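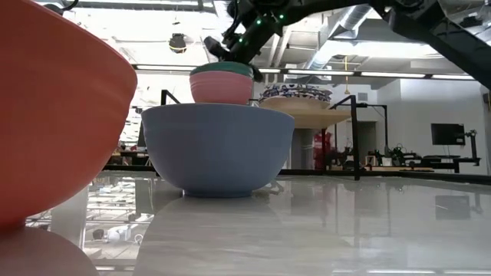

How does a robot learn to stack bowls?

Hi, I'm Barış Uçar, and my job is helping a robot learn chores. Our robot is called Nimo. It has two black arms, and right now I'm teaching it about bowls — blue ones, pink ones, green ones, any color we can find!

You probably learned to stack bowls by watching a grown-up and then having a go yourself. Nimo learns a bit like that too. I move its arms for it, using a set of handles, and the computer saves every move along with what the cameras saw. One full try, from start to finish, is called an example.

How many examples does it need? Lots! For bowls I'm collecting 100, and so far I have 80. (My arms get pretty tired, so I take a snack break after every eight.)

I don't do it the same way each time, either. If the green bowl always started in the same spot, Nimo might only learn that one spot. So I slide things over, turn them, or swap a big bowl for a small one. Small goes inside big, and that's a rule Nimo has to pick up from the examples, just like you did.

Cloth is the tricky one

A bowl keeps its shape when you pick it up. Cloth doesn't! It folds and flops and hangs over the side of things, like the blue and white one lying over the rim of a white bowl in the next picture. It can land a different way every time, so Nimo needs to see plenty of cloth before it gets the idea.

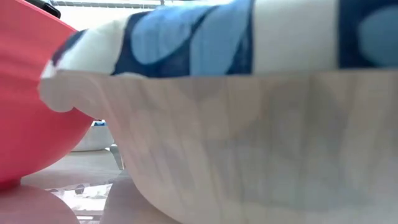 Try it at home

Ask a friend to be the robot and close their eyes. Now hold their hands and guide them as they stack two plastic bowls. Do it a few times, moving the bowls in between, and then let your robot try alone — eyes open this time!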